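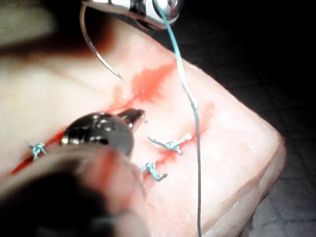
Reading time: 2 minutes

Needle driver comparison: frequently asked questions

Which instruments are being compared?
Two needle drivers, the Prevel and the Albers, on the same arm and controller at our Proscombe bench. The second arm carries a grasper throughout and is not part of the comparison.

What is the task?
Interrupted sutures along an incision in a tissue block, using a curved needle and braided thread. Knot spacing is recorded but not scored.

How many trials are planned?
200 per instrument. The Prevel set is complete. The Albers set runs until the end of August.

Why use a wrist camera?
The overhead camera loses the needle tip behind the instrument shaft. The wrist view keeps the tip and the jaw together for most of the stroke. Its weak point is the second instrument, which can sit close to the lens and out of focus. We log those periods as occluded.

Does blood on the tissue affect tracking?
It can. Thread is segmented by colour, and blue-green holds up well against red. Shaded thread looks greyer and is missed more often – use the depth channel there if you have it.

Is the grip force the same for both drivers?
No. Each is set to its maker's default. A matched-force run is planned at Jokthorpe.

Can I use my own controller?
Yes, if it accepts position commands at 500 Hz. Slower controllers have not been tried.

Who do I contact about the logs?
Kerstin Heitmann. Quote the trial number and the instrument name.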